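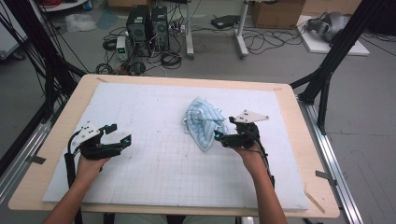 트랄리(Trarley) 핸드 그리퍼 세트, 양손용 2개 1조

안녕하세요, 공유 작업실 한쪽에서 그리퍼를 만들고 있는 오리시아 안토뉴크예요. 원래는 집에서 빨래 개는 로봇을 만들어 보겠다고 시작한 건데(네, 아직도 만드는 중입니다!) 로봇한테 보여 줄 시범을 찍으려니 손에 쥐는 그리퍼가 먼저 필요하더라고요. 그래서 직접 만들었고, 작업실 분들이 자꾸 빌려 달라고 하셔서 아예 소량으로 내놓게 됐어요.

손으로 잡고 쓰는 검은색 그리퍼고, 집게 끝에 청록색 불이 들어와요. 위쪽에는 검은 점이 찍힌 흰색 삼각판이 달려 있는데 이게 위치 추적용 마커예요. 삼각판은 나사를 풀면 빠지니까 쓰던 마커가 있으면 바꿔 다셔도 돼요. 단, 왼쪽 판과 오른쪽 판은 점 배치가 달라요. 저는 한 번 바꿔 끼운 채로 오후 내내 녹화한 적이 있습니다... 다시 찍었어요.

케이블은 손목을 지나 팔을 따라 내려오게 빼 두었어요. 무선은 안 되냐고 많이들 물어보시는데 지금 버전은 유선만 됩니다. 팔꿈치 쪽에 벨크로로 한 번 묶어 주면 수건을 크게 펼칠 때도 덜 걸리적거려요.

저는 주로 줄무늬 수건으로 연습해요. 얇은 천은 집게 끝이 두 겹을 같이 물어 버릴 때가 있어서 처음이시라면 도톰한 수건부터 추천! 바닥에는 격자가 인쇄된 흰 폼보드를 깔아 두면 천을 놓는 자리를 맞추기 편한데, 때는 금방 타요.

구성품
그리퍼 왼쪽, 오른쪽 각 1개
삼각 마커판 2장
연결 케이블 2줄
교체용 집게 패드 5쌍

내구성은 작업실의 예우헨 파시치니크 님이 맡아 주셨는데, 여닫기를 2,000번 넘게 하고 나서 패드만 갈고 계속 쓰고 계세요. 패드는 소모품이라 따로도 팔아요.

이번 물량은 21세트예요. 주문이 들어오면 한 세트씩 조립하고 매주 수요일에 모아서 보냅니다. 컴퓨터와 프레임, 폼보드는 포함되지 않아요. 왼손용만 필요하신 분은 주문 메모에 적어 주세요, 낱개로도 만들어 드려요.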